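Drinks and Small Things: the Side Table at Puvau

Welcome to the gallery page for the side table. Puvau is our shared workroom on the ground floor of the Zarside building, and we are 12 members at the moment. The older pages show the shelves and the window bench. On this page I write about the drinks, the tray and the organizer box, which are the things new members ask me about most often.

When I joined, the drinks had no real place. People put their bottles on the window bench, next to the papers, and after a day it was not possible to know which bottle was opened and which was new. In April we decided to keep the drinks together on the white folding table. It is a simple table with metal legs, it folds when we need the floor, and two people can carry it without trouble. I am quite fond of it, although it is not a beautiful table.

The top gets specks and smudges very quickly. White shows everything. I clean it on Tuesday with a wet cloth and a little dish soap, and the marks that stay after this I leave alone. One member suggested a tablecloth. We tried one in the Hennessy room next door and it slipped each time somebody pulled a bottle toward himself, so our table stays without cloth.

The tray was my own wish. I wanted one with a wood grain and a light rim, to make the table look a little warmer, and with rounded corners, as I often walk past it in a hurry. I found it at Filance, in the kitchen section, for 19 dollars. The rim is good for holding small drops of water. Before we had it, the bottles left wet rings on the table, and now most of this stays on the tray and I can wash it in the sink.

For the water we buy small bottles, 12 at one time. The ones with the green leaf on the white cap are easy to recognize, and the dark green label also helps. I put only a few on the tray and keep the rest in the cupboard under the sink. If all of them stand outside, people open a new one every time they sit down – I have seen this in more than one office, and I did it also myself.

A word about the organizer box. It is white cardboard, open on top, with dividers inside. In the back there is a raised part with an oval opening, and the lower part in front is for whatever is small and would roll away. I was afraid that cardboard would be too weak for drinks, but a bottle and a can are no problem for it. A bottle does not always stand straight in there. It leans a little against the side, and I stopped correcting it.

The front of the box carries a blue-and-white label which says "Save Water" in English and 节约水资源 in Chinese, with the outline of a water drop. I like that this message sits next to our bottles. It reminds me to finish the one I opened in the morning before I take another. What remains in my bottle in the evening goes to the plants by the entrance.

Cans are a newer habit with us. The members who come in the afternoon prefer something sweet, so a red can often lives in the box together with the water. Please rinse the cans before you put them in the recycling bag. Sugar brings ants, and last summer we had them for a whole week, also inside the drawer with the tea.

The blue foam blocks are kept against the wall in that part of the room. They lock together, and some are darker and some are more turquoise. They are light, but they take a lot of space, so please put them back along the wall after use and keep the way to the table free. The gray floor tiles under the table can be mopped like the others.

If you want to make a similar corner in your own room, I would begin with the tray and wait with the box. Measure the table first. Mine has a depth of 70 centimeters, which leaves enough space in front of the tray to put down a cup or a notebook.

The side table, with the tray and the box: 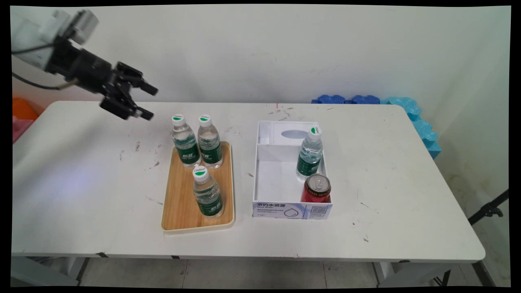
For the next delivery I will order the same water again, and a few cans without sugar for those who asked. If you have another wish, please write it on the paper inside the cupboard door before Tuesday.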